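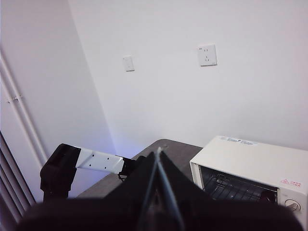 2019-06-20 – Skellik diary, oven task

New policy day! We finally trained on the Drelo demos with both arms predicted together, one network for the pair, and I could hardly sit still through the loading. In May we ran each arm on its own policy and they kept waiting for each other at the toaster oven door. I had begun to dread that door.

The change is small on paper. Each arm now gets the other's wrist view as well as its own, and the actions come out in chunks.

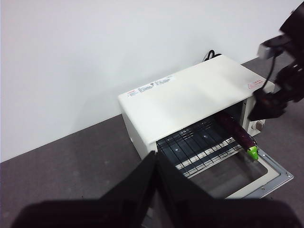

I want to try longer chunks next, because the hesitation near the rack looks to me like replanning too often. Nine trials per setting, three eggplant positions, three runs at each. Workneh scoring sheet as before, so it lines up with the May numbers.

Also need to rerun the Pudinus baseline with the new wrist views – only fair. I'm so excited about this one. Charge the laptop tonight.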